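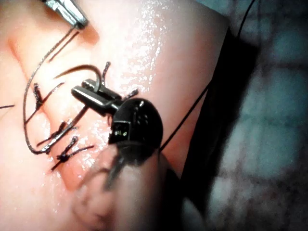

Runners who stop for a hurt runner should get their time back. All of it, in the results, in ink. I've thought this for years and last month's Londunmont race has only made me crosser. Everyone goes on about the injury afterwards and the stitches get passed round the pub like holiday snaps. Three dark knots along a cut, short ends poking out at all angles, all very neat on a pink bit of synthetic skin. A knee on a wet hillside has gravel in it and somebody's sock pressed on top. And somebody has to hold the sock.

So. Londunmont. 332 starters, 314 finishers. Not a bad day, cloud down on the tops but you could see the wall. I came in well down the field as usual, bad ankle, no excuses, well one excuse.

Selina Baumgartner was going for the Medeiros cup. She'd have had it too. She was second woman over the summit and she descends like a dropped plate - all noise and no brakes - and the leader was fading. Then a lad from Jarnard went over on the slabs just below the stile and opened his leg up. Selina stopped. Sat him down, got his jacket on him, tied something round the leg, sent the next runner on to tell the marshal at the wall and stayed put until two people came up with a bag. 15 minutes, by her watch.

Her result says what the clock said. No asterisk, no note. She came down to Ristton with the middle of the pack and got a clap and half a flapjack.

I'm not having a go at the organiser. Meinrad Grabner has run that race out of the back of his own van for as long as I've been doing it and he was decent about it. He told me he'd give her the cup himself if it was up to him, but the rules say gun to line and if you start taking minutes off here and there, where do you stop. Fair question. I think it has a fair answer.

You stop at what a marshal can vouch for. The wall marshal wrote down when the message reached him. The two with the bag know when they got there. That's most of it already. Take the gap, knock it off, print it in the results next to her name. Other sports manage. Ocean sailing gives time back to boats that turn round for somebody in trouble, and if they can do it with the nearest official three days away we can do it with a man in a cagoule and a biro.

The usual objections. I've had them all in the car park.

People will cheat. Will they? Picture it. You'd need a bleeding friend, and a marshal daft enough to sign for it, and all to move from 61st to 58th. If anyone wants 58th that much I say let them have it.

You can't give back the rhythm. True, and you might get a rest out of it too. Stand still on a col for a bit and the legs come back, the next descent is quicker than it should of been. I accept that. I'd say she also got cold, stiff and upset, and it comes out even or near enough. Nobody's measuring a hundred metres final here, there were sheep on the course.

Then the one that really gets me: proper fell runners stop anyway and don't want anything for it. Yes, they do stop. Selina would stop again, she said so, she was quite short with me for asking. But it's a very comfortable thing to say from the finish field. We're happy to let one person pay for everybody's good manners. And races are bigger now, half the line is people on their first go at anything steeper than a canal bridge. They haven't soaked up the unwritten stuff. They've paid, they've trained since November, they've got a number on, they see somebody sat down holding a leg and two others already going past, and they go past too. I don't even think they're bad people. They just dont know what we expect.

Write it down, then. One line on the entry form and one line at the start, shouted, before the bit about gates. If you stop to help you'll get your time back. It tells the new ones that stopping is part of the race. It tells the fast ones that it won't cost them. And it costs Meinrad one column in a spreadsheet.

What about the cup? Give it to the woman who has it. She ran well and crossed first and she'd no idea what was going on 300 metres above her. I wouldn't go backwards and take it off anybody. Start next year.

I've put it in writing to Jarnard as they've got the biggest vote on the rules, and it was their lad's leg. No reply yet. The AGM is in November, upstairs at the Ristton club, and I'll be proposing it from the floor whether it's on the agenda or not. I need a seconder. Selina says she won't do it, it would look bad. So anyone else who was on the hill that day, please get in touch.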